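Lettre aux membres, février

LE COIN DE L'ATELIER
Ranger un bureau, tissu par tissu
par Jayanthi Varghese

Depuis que je suis arrivée dans nos locaux de la maison Sturberg, on me demande souvent pourquoi je passe tant de temps avec des chiffons. La question est juste. Je vais essayer d'y répondre dans ces lignes, et je demande pardon pour mon français, que M. Štěpánek a relu à moitié (il a eu un train à prendre).

Chez nous, les bureaux ne sont à personne. On arrive le matin, on choisit une place, on la quitte le soir. Ce système a été décidé au moment du déménagement et je le trouve bon, mais il a une conséquence que je n'avais pas prévue : les petites choses restent. Un câble reste, une gomme reste, un gobelet reste. Et surtout les chiffons restent. Quand j'ai ouvert l'armoire de l'entrée pour la première fois, il y en avait treize dans un sac, tous de tissus différents, certains bien doux, d'autres presque en carton.

J'ai donc commencé par cela.

Trier les tissus

Ma mère avait une règle très simple à la maison : une couleur, un usage. Le tissu de la cuisine ne va jamais sur la table où l'on écrit. J'ai repris son idée pour l'étage, avec un petit changement, parce que nous n'avons pas assez de chiffons de la même couleur pour être sévères.

Les teintes foncées et les violets servent pour les plateaux des bureaux et les rebords de fenêtre. Les teintes claires – bleu pâle, gris clair, blanc – servent pour les sièges et les accoudoirs. Les vieux chiffons troués vont au sol, ensuite à la poubelle. Si vous trouvez un tissu qui n'entre dans aucune famille, déposez-le dans la corbeille Revine près de l'évier, je déciderai plus tard.

Pour le lavage, je fais une machine à soixante degrés sans adoucissant. L'adoucissant laisse un film gras qui fait des traces sur le blanc, et tous nos plateaux sont clairs. J'achète la lessive Rimura en grand bidon de 2 litres. Elle ne sent presque rien, ce que plusieurs personnes m'ont demandé.

Les plateaux blancs

Un plateau blanc montre tout. Le café, l'encre, la trace ronde d'un verre, et aussi cette ligne grise que font les manches de pull au bord de la table. Voici ma façon de faire, qui n'est pas la seule.

D'abord je déplace les objets. Je ne les enlève pas, je les pousse d'un côté, je nettoie l'autre, puis je change. Le clavier, je le retourne doucement au-dessus de la corbeille et je tape deux fois avec la paume. On est toujours surpris de ce qui tombe. Ensuite je passe le tissu humide en lignes droites, du fond vers moi, et je termine par un tissu sec.

Les taches d'encre demandent un peu d'alcool ménager sur un coin du chiffon. Il faut d'abord faire un essai sous le plateau, là où personne ne regarde. J'ai abîmé une table de cette manière il y a longtemps, dans un autre pays, et je m'en souviens encore.

Je voudrais aussi dire un mot des petits objets noirs. Je ne sais pas toujours ce que c'est. Un adaptateur, un support, un morceau de quelque chose qui a coûté cher. Ma règle est de ne rien jeter : je les laisse sur le bureau, bien visibles, et à la fin du mois ce qui est encore là va dans la boîte des objets trouvés. Merci de la regarder avant de racheter.

La pièce vitrée

C'est la pièce dont je m'occupe avec le plus de plaisir, avec son plancher et ses stores blancs. La lumière y est belle le matin vers dix heures. Elle est aussi la plus difficile, car le verre et les lames des stores prennent la poussière en même temps. Pour les stores, je ferme les lames vers le bas, je passe un tissu sec de gauche à droite, je les ferme dans l'autre sens et je recommence. Jamais d'eau sur les lames : la poussière devient de la pâte.

Les fauteuils à dossier en filet se nettoient à la brosse douce, par derrière d'abord. L'assise vient après, avec le chiffon clair. Les accoudoirs, je les fais toujours en dernier, ils sont les plus touchés et les plus oubliés.
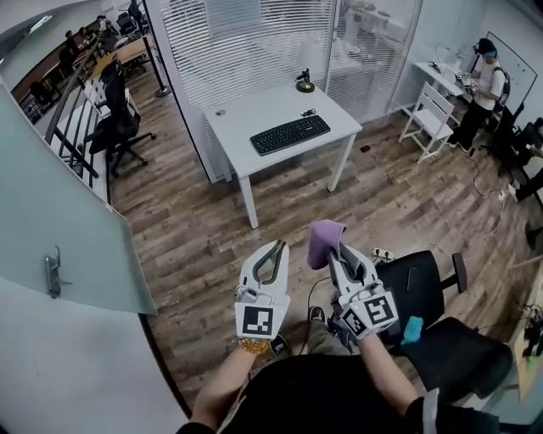 Les câbles au sol

C'est mon sujet de l'hiver. La multiprise blanche est posée à côté du fauteuil noir, et des câbles fins, des blancs et des noirs, courent sur les lames du plancher. Avec le balai on les accroche, avec les roulettes on les écrase.

J'ai proposé à M. Štěpánek une goulotte plate le long du mur et des attaches en tissu que l'on peut rouvrir. Le budget demandé est de 200 euros pour tout l'étage, et j'attends la réponse. Jusque-là, je vous prie de faire trois choses en quittant la place :

– débrancher ce qui ne doit pas rester chargé la nuit ;
– enrouler le câble en grand cercle, sans le serrer, et le poser sur le bureau ;
– regarder par terre, sous la table et à côté, et ramasser ce qui est tombé.

Pour ceux qui veulent aider

Je fais un tour de l'étage le matin avant neuf heures. Si vous avez envie de venir une fois, vous êtes les bienvenus, il y a des chiffons propres dans le deuxième tiroir de l'armoire. Je cherche aussi des vieux draps en coton, lavés, de n'importe quelle couleur. On peut les laisser à l'accueil avec mon nom.

Le mois prochain je parlerai des poignées de porte en métal et des traces de doigts sur le verre dépoli. Si vous avez une bonne méthode, écrivez-moi avant que je rédige la page.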